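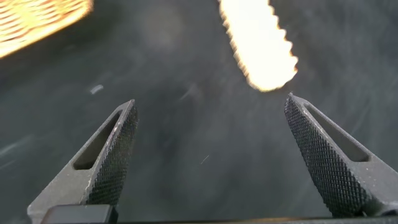

Henrike Reuter had the whole evening planned by the time the tram reached Fehr, and the plan was lamps.

She had bought a box of them at the Danska closing sale, the entire bottom shelf, unsorted, for less than the price of a decent lunch. Little table lamps, clip lamps, night-lights, one that might have been meant for a fish tank. The man at the till had asked twice if she wanted the receipt. She did! She wanted it so she could put it on the fridge.

"You already have lamps," said Litska, who was standing in the kitchen doorway with a towel around her hair.

"I have a ceiling light. It's like living in a dentist's office."

"I like being able to see my food."

"You'll see it beautifully," said Henrike, and turned the ceiling light off.

It took a second for the room to come back. There was the window with the bakery sign across the street in it, and the pale edge of the sink, and then the long dark shape of the table, which she had cleared before work so that it would be ready for her. She had even wiped it down. She loved a cleared table. A cleared table at the start of an evening was as good as a train ticket.

She set the box on a chair and started at the top. The first lamp didn't light. The second one didn't light either, but it had a lovely heavy foot and she put it aside to be loved for that. The third one came on orange, so suddenly that she laughed out loud.

"Oh, come look at this one. Come look!"

Litska came and looked. The light lay along the tabletop in a long smear and climbed partway up the cereal boxes.

"It makes the cereal look expensive," Litska said.

"Doesn't it?"

They went through the box together after that. Litska took charge of the bulbs, since she had the steadier hands, and Henrike took charge of having opinions. The fish-tank lamp was in fact for a fish tank and had a sticker on the bottom that said so, along with a number, 483, written in somebody's careful blue pen. There was a brass one with a chain you had to pull twice. There was a Trunura reading lamp in its original paper, never opened, with a booklet folded so many times it had gone soft as cloth, and Henrike read the booklet aloud from start to finish in her best radio voice, including the part about not hanging wet gloves on it.

"Who hung wet gloves on it?" said Litska.

"Someone in a cold country. Someone with a very small hallway."

"We have a very small hallway."

"Then we've been warned."

By 9 they had the good ones in a row down the middle of the table and the bad ones back in the box. Henrike wanted to see every single one of them lit, all together, and there was only the one outlet that didn't buzz, so Litska went to borrow a power strip from downstairs. She was gone for ages. Henrike could hear her on the landing, talking about the bread at the bakery and whether the elevator would be fixed in April or later, and she stood in the dark with her hand on the brass lamp's chain and was so happy that she had to move her feet.

Her grandmother's apartment had been like this. You never turned on the big light there. You went from room to room by small ones, a green one by the telephone, a pink one on the piano that nobody played, and each of them had its own sort of evening going on underneath. If you were sad you could sit at the green one. If you had done something wrong, you were generally found at the pink one. She had forgotten all of it until she saw that bottom shelf.

Litska came back with the power strip, half a loaf, and a jar of something.

"Plum," she said. "She wants a lamp for it."

"Which one?"

"She said not the fish one."

Henrike thought about it seriously, walking up one side of the table and down the other. Then she picked up the Trunura, wrapped its paper around it again, tucked the booklet inside, and set it by the door.

"You loved that one," said Litska.

"I love it terribly. Plug in the others, quick, I can't wait any longer."

Litska got down under the table with the strip. There was some muttering, and a thump, and a click.

"Oh!" said Henrike. "Oh, get up, get up, you have to come and see."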